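Workshop tips: looking after small printed parts

Posted by Margareta Ardeleanu

Every workshop has a drawer of plastic rings, spacers and flanges that somebody printed, admired and then lost under the tape measure. Mine held 56 of them at the last clear-out. I could name four.

1. Clear the holes before you need them

Printed holes have a habit of coming out a hair small. Turn a drill bit through each one by hand, slowly. A power drill will do the job in a second and the part in two. Start with the small holes, while you still have patience.

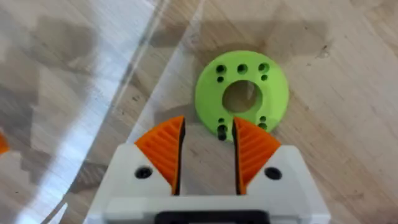

2. Lay it flat and look at it

A bare tabletop is a decent gauge. Put the ring down, press on the rim at a few points and feel for a rock. A slight one can be taken out with 100 grit taped to the table, rubbing in figure eights. A bad one means printing it again – sanding for an hour will only give you a thinner bad one.

3. Mark which way is up

If the hole pattern looks nearly the same from both sides, you will fit it backward. Put a dot of paint pen beside the top hole. Yabsira Admasu scratches an arrow instead, then spends the afternoon looking for the arrow.

4. Print in a loud color

Black parts vanish on a shop floor. Lime green doesn't, and neither does orange. Good taste can wait until the thing is bolted on and out of sight.

5. Keep them out of the car

Many printed plastics sag in a hot car. I left a bag of spacers on the dashboard one September and got back a bag of potato chips.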